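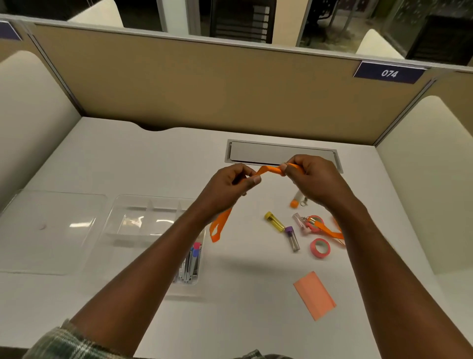

The Great Lanyard Untangling

Welcome to the desk drawer gallery, in which one Filtmont cubicle is emptied onto its own desktop and put back in a slightly better mood. The drawer had been closed since February, mostly by leaning on it. Captions are by the person who filled it.

At the top of the page: orange ribbon, held in both hands, with a twist in it. There is plenty more where that came from, some of it lying on the desk and minding its own business. I have been to one Seltetti trade fair in my life and own enough lanyard to moor a boat.

The tray
Clear plastic, divided into compartments, lid off to the left. The silver office tools stand upright in one of them, one with a pink cap and one with a blue-purple cap. I bought the tray from Lillska for $16 and felt organized for the whole drive home.

The tubes
Orange cap, yellow cap, purple cap. The purple one has thin dark things in it. There was going to be a color system. I wrote it down on a sticky note, and the sticky note went in the drawer.

The key ring
Small, metal, next to the tube with the orange cap. I have 12 keys at home that open nothing, so I'm keeping it.

The shirt sleeve
Plaid, rolled up, because this is manual labor.

Still to come: the bottom drawer, home of the Piras stapler manual (155 pages, four of them in English) and every takeout menu within walking distance. Bring a snack.

Posted August 9, 2023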